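"I Still Count in the Old Language"

A talk with a bookbinder about moving her workshop, learning slowly and the price of good paper

The workshop is on the second floor above a bakery in Lasow, and the smell of bread comes up through the boards until noon. She has worked in these two rooms for six years. Before that she had a bigger place in Plament, with a proper loading door and a window to the river, and she still speaks of it as one speaks of a former school.

"In Plament I had space, but I had no customers who walked in," she says. "People came only if they already knew me. Now they come to buy rolls and they see my sign, and they remember that their grandmother's cookbook is falling apart."

Cookbooks are a big part of her work. She opens one for me, very carefully, with the flat of her hand under the cover. The pages are brown at the corners and some recipes are crossed out with pencil. The owner asked her to keep the stains.

"Most people ask me this," she says. "They want the book to be strong again, but it should not look new. I repair the spine, I sew the sections, and I leave the butter where it is."

She did not plan to become a bookbinder. She came to this country at 31 to work in the office of a printing firm, Lorente, where her task was to answer letters. Her new language was still weak, so each letter took her a long time. During the lunch break she went down to the finishing room, where it was possible to help without talking.

"They gave me a bone folder and a pile of sheets. I folded 200 sheets that first week and half of them were crooked. The foreman put the crooked ones on my desk upstairs, so I could see them when I was writing my letters."

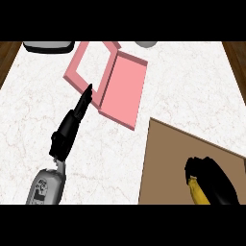

Page last changed: Thursday, 4:42 p.m.

After two years she asked to move downstairs for good. The pay was lower. Her family did not understand it, and her mother did not mention the subject on the telephone until the following spring.

I ask her what was the hardest thing to learn. She thinks for a while and pours more tea.

"Glue," she says. "With sewing you can see your mistake, and you can pull out the thread. With glue you must wait until the morning. I was not a patient person. I opened the press at night to look, and this is the worst thing you can do."

Her paper comes from Lakska, a small mill in the north, which she visits each June. The price has gone up three times since she moved. For the last order she paid 798, delivery included, and she shows me the bill, which is pinned to the wall next to the calendar. She does not like to speak about money with customers, and she admits that she still charges too little for the old Bibles, which take the longest.

"A man brought me one that was in the rain. He sat there, in your chair, and told me the names of all the people written in the front. How can I then say a number to him?"

Twice a month she teaches an evening course at the long table in the back room. The students are nurses, pensioners, one bus driver. They make a simple notebook first, and then a box for it. She speaks slowly to them, and when she measures she moves her lips.

"I count in my old language," she says. "I dream in the new one, I quarrel in the new one, but the numbers did not move with me. My students know already some of them. They can say 42 without any accent, because this is the width of our press and I repeat it all the time."

Would she go back to a larger workshop? There is an empty one near the station, with a ground-floor entrance, and the owner has already called her. She went to look at it last month – only to look, she says. The light was good. The floor was too cold for the glue pots, and there was no bakery.

When I am leaving, a woman stands on the stairs with a songbook wrapped in a towel. The cover has come off completely. The bookbinder takes it from her, closes the window against the wind and moves the tea away from the table.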